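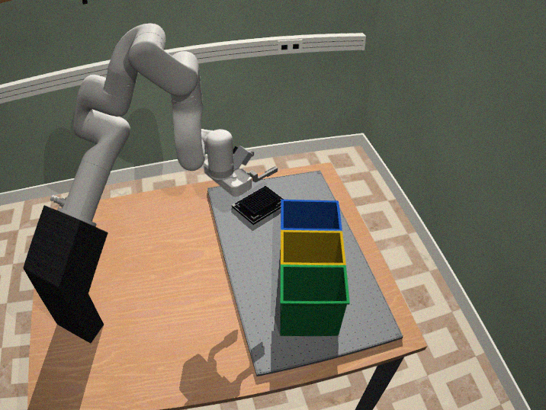
**Gavance shows simulated sorting cell at Grornthorpe open day**

GRORNTHORPE, October. Gavance opened its automation lab to visitors this month for a demonstration of the simulation setup it uses to develop pick-and-place routines. The session ran from 10 a.m. to mid-afternoon and drew 71 registered visitors, most of them from machine shops and laboratory suppliers in the area.

The demonstration centered on one task. A single arm on a fixed base picks up a black gridded tray from a perforated plate and delivers it to one of three open bins, blue, yellow or green, which stand in a row on the same plate. The target bin is set by a text instruction at the start of each run. Everything shown on the main display was computer-rendered. The physical version of the cell is under construction in the adjoining bay and was not powered during the event.

Staff ran the task in batches and projected the rendered view on the wall of the lab. Between runs, the start position and angle of the tray were changed by the software. The bins, the plate and the base stayed where they were. Visitors could ask for a given bin color, and several asked for the same color repeatedly to compare approach paths.

According to figures handed out at the door, the current control policy was trained on 1,572 simulated episodes. Gavance had planned for 2,000, but discarded the remainder after a check found that the contact settings for the gripper fingers had been entered incorrectly in part of the set. Those episodes will be regenerated before the next training round.

The software layer, called Kirkon, handles scene setup, logging and playback. It writes joint positions, gripper opening and camera views to a single file per episode. An operator can stop a run at any point, step back through it and restart from a saved state. This feature took up much of the late-morning session, when staff went through a series of failed grasps and showed where each one departed from the planned path. The most common fault was a finger catching the rim of the tray during the final approach.
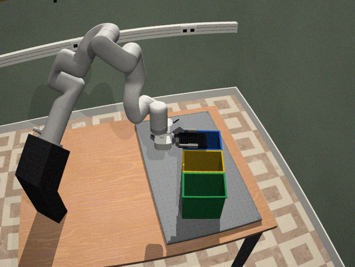
*Simulated cell: the arm with the gridded tray in its gripper at the blue bin.*

The bin end of the task also drew questions. The tray is wide compared with the bin openings, and the three bins sit directly against one another, so a small error in wrist angle can put a corner over the neighboring bin. Gavance currently counts a run as successful only if the tray is released and comes to rest in the requested bin. A tray left lying across a rim is logged as a failure, and so is any run in which the gripper pushes a bin out of line.

One visitor asked whether the shadows and the floor pattern in the rendering served any purpose. Staff replied that lighting, wall color and floor texture can all be changed in Kirkon and that the policy is tested under several combinations. Results for those tests were not part of the handout.

A second station, run by the equipment supplier Cha, covered fixtures. It had sample plates with different hole spacings, along with clamps and locating pins for fastening bins and trays. Cha is supplying the plate for the physical cell. Its hole pattern will be measured after delivery and entered into the simulation.

Gavance said the physical cell should be ready for first trials in February. The initial test plan calls for 200 runs with the same tray and the same bin order as in the simulation, with no retraining in between. Bin positions will then be shifted in small steps to find the point at which placement becomes unreliable. A heavier tray is planned for a later stage, but its dimensions have not been settled.

The afternoon ended with a short session on file formats. Gavance intends to release the scene description and a small group of recorded episodes to visitors who left contact details at the desk. The playback tool will be included. The training code will not.

A second open day is planned for spring, with the physical cell running alongside the simulation. Places will again be limited by the size of the lab, and registration will open once the first trials are complete.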